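We use cookies to remember your reading preferences. Accept | Manage settings

4. Refusal and its paperwork

4.1 What the letters said

Of the 130 complaint files we read, most ended in a letter, and most of the letters ended in regret. Firms regretted that the customer was disappointed. They regretted that the warranty had lapsed, sometimes by a matter of days. Kaplan, a seller of kitchen appliances, managed to regret the same dishwasher in three consecutive letters, each signed by a different department and each unaware of the other two. We coded this as "apology without remedy," a category we had expected to be small.

The files cover four sellers: Soltevier (furniture), Misari (luggage), Kaplan, and Hiltura (garden equipment). All came to us from customers who had kept their correspondence, so the sample leans toward people who own folders. We make no claim about those who threw the letter away and bought another suitcase, though we suspect there are plenty of them and that the sellers suspect it too.

A refusal was coded as final when the seller used the word "final." This sounds like a low bar. In 14 files, however, the final decision was followed by a second final decision, and in 11 of those the second one was more generous than the first. The only thing the customer had done in between was write again, usually at less length and with a date by which a reply was expected. Misari was the most flexible in this respect. Its final decisions had the firmness of a hotel checkout time. 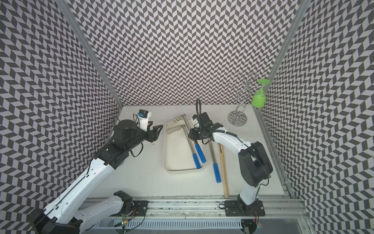 Figure 3.

Léonie Fleury objected, on reading an earlier draft, that we were giving persistence too much credit: a customer who writes twice is often a customer with a stronger case, and the seller may simply have read the receipt properly the second time. We take the point. We went back to the 14 files and looked for new evidence in the second letter, such as a receipt or a repair estimate. Three contained some. The rest repeated the original complaint, in one instance word for word, with "again" added by hand.

4.2 The extended warranty

Customers who had paid for extra cover expected to be treated better than those who had not. They were treated at greater length. Their letters from the seller were longer, cited more clauses, and introduced them to a separate company that administered the plan. Hiltura's plan covered "mechanical failure" of a lawn mower but left out failure caused by grass, a clause that two customers underlined and one had framed.

The sellers and the administrators also disagreed over who should answer first. Soltevier sent warranty holders to the administrator, the administrator asked for a form, and the form was available from Soltevier. A customer with a collapsing recliner described the process as "a nice walk." She was refunded in November, having by then stopped asking for a new recliner and started asking for the name of the chief executive.

We did not find that tone mattered much. Polite letters and furious ones fared alike, which will disappoint the authors of both. Length did seem to matter, and in the wrong direction: the longest letter in our files, a history of one refrigerator and of the marriage it had served, received a reply of two sentences. The second sentence was a request for the model number, given on the first page.

Contact the editors | Copyright and permissions | Back to top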